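3. Gathering the Demonstrations

3.1 What we wanted the robot to see

I'll say up front that I used to think of data collection as the boring part of a paper like this, the bit you hurry through to get to the model. After a summer of it I've changed my mind! Most of what went right or wrong in Section 5 goes straight back to choices we made at the table, so I'm going to spend some room on them.

The task is easy to say out loud: mugs and cups go on coasters. We picked it for the Kurka dataset because everybody knows what a good result looks like, and because coasters come in such silly shapes. A flat round one is one problem. A woven one with a bit of texture is another, and one shaped like a paw print or a flower makes you think about where the middle even is. We wanted the policy to meet all of these early and often, on a busy surface, with a few things lying about that have nothing to do with the job (a stapler and a calculator, mostly).

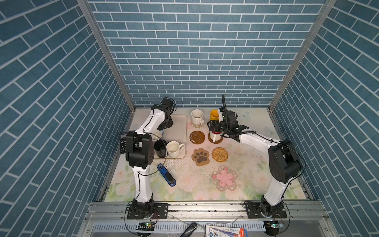 Each demonstration is driven by one person working both arms through Flaveo, our teleoperation software, and it ends when the operator presses a key to say the layout is done. We kept 1374 demonstrations after cleaning. Another 83 were thrown out, nearly all of them for dropped video or a log that stopped early. Clumsy ones stayed in. If an operator missed a handle, backed off and tried again, we kept the whole thing, and I'd do the same next time – the recoveries are some of the most useful material we have.

3.2 Mixing up the table

Our first batch, back in July, was too tidy. Everyone had fallen into the habit of setting the coasters out the same way, and the trained policy was happy to reach for a spot on the mat whether or not there was anything there. So we wrote a small script, Sterelano, that hands the operator a sketch of a layout before each run: which coasters to use, which mugs go in the starting group, and how far apart things should be. It only suggests. Operators were free to nudge items when a sketch put something out of reach, and the recordings show what was really used.

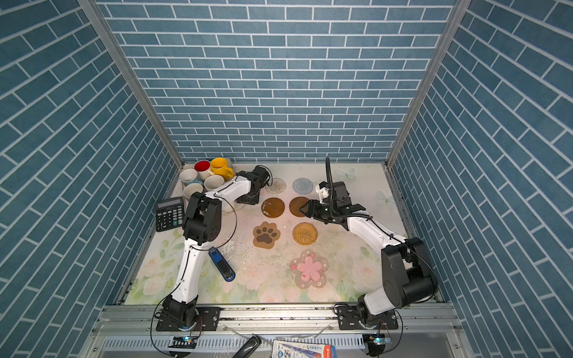
Figure 3. Both arms over the coaster layout, with the mugs grouped in the back-left corner.

Grouping the mugs tightly was a deliberate choice, and it made life harder for everyone. When mugs stand close together, their handles get in each other's way and the gripper has very little room to come down beside a rim. Operators complained about it (fairly!) and then got good at it. You can spot the change in the logs: later runs have fewer little wiggles before the grasp. I was tempted to drop the early, wiggly ones and we tried it both ways, with the results in Section 5.

The other thing we mixed up was which arm does what. We didn't tell operators to use the left arm for mugs and the right arm for coasters, or the other way around. Some of them settled into a split like that within a few minutes, others swapped all the time, and one kept straightening coasters before touching a single mug. All of that is in the data. It makes the set messier than a scripted one would be, but the Kordestani baseline we compare against was trained on very uniform demonstrations, and I was curious to see what a looser style would buy us.
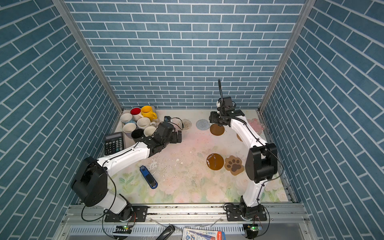 3.3 Labels and checks

We labeled as little as we could get away with. Every demonstration gets one sentence saying what was asked for, in plain words ("put the yellow mug on the brown coaster"), and a mark for whether the final layout matched it. Two people did the marking separately. They disagreed on 189 demonstrations, which surprised me, and I went back through all of them myself over a couple of long evenings.

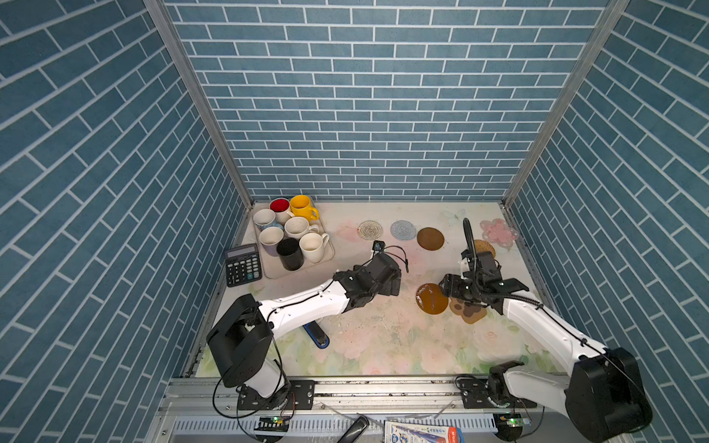 Most of the arguments were over what counts as "on." If a mug is sitting half over the edge of a flower petal, is it on the coaster? One of our markers said yes as long as it stood up by itself, the other wanted the whole foot of the mug inside the outline. We went with the stricter reading for round coasters and the looser one for the odd shapes, and wrote the rule down so the test runs could be scored the same way.

We also held back 5 layouts completely. No operator saw them and no demonstration uses them, and they're the ones behind the "new layout" column in the results. They reuse the same coasters and mugs, so please don't read that column as a claim about new objects – we haven't tested that yet.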